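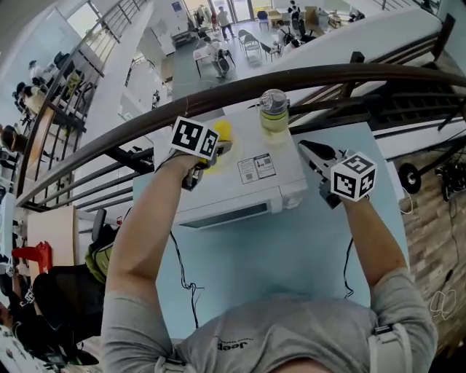

Page 6 of 22

Ticket 37: Acoustic single plays the wrong recording
Status: Resolved
Opened by: Ilir Perić, Label Services, Grundard
Assigned to: Bohdan Stelmakh, Catalogue Support, Stilta

Summary
Listeners who select the acoustic version of "Traltau" by Ajayi are hearing the studio version. The title, artwork and credits are displayed correctly. The fault was reported by the artist's management on Nov 15, 2025, shortly after the single was released.

Steps taken

1. The release page was checked on the website and on the mobile application. Both played the studio recording, and clearing saved data on the device made no difference.

2. The delivery record was examined. Grundard supplied two audio files in the same batch, and each was received complete. The acoustic file was played from the delivery folder and is the correct performance, with voice and piano only.

3. The recording codes were compared. Both tracks carried the code issued to the studio version in April. Our system therefore treated them as one recording and kept the file that arrived first.

4. Mr Perić was asked to confirm the code for the acoustic version. He replied that a separate code had been issued but had been left out of the delivery sheet — row 47 of the sheet had been copied from the row above it.

5. A corrected sheet was received and the acoustic version was loaded again under its own code. Test playback was correct on the website and on the mobile application.

Effect on play counts
Plays recorded before the correction remain with the studio version and cannot be moved. Grundard has been informed in writing and has accepted this.

Notes for the label
Listeners who saved the track for offline use must remove it and save it again. Purchased downloads have been replaced in customer accounts at no charge. The lyric text was not affected.

Any further report concerning this single should be submitted as a new ticket, quoting the number given above.

Closed by: B. Stelmakh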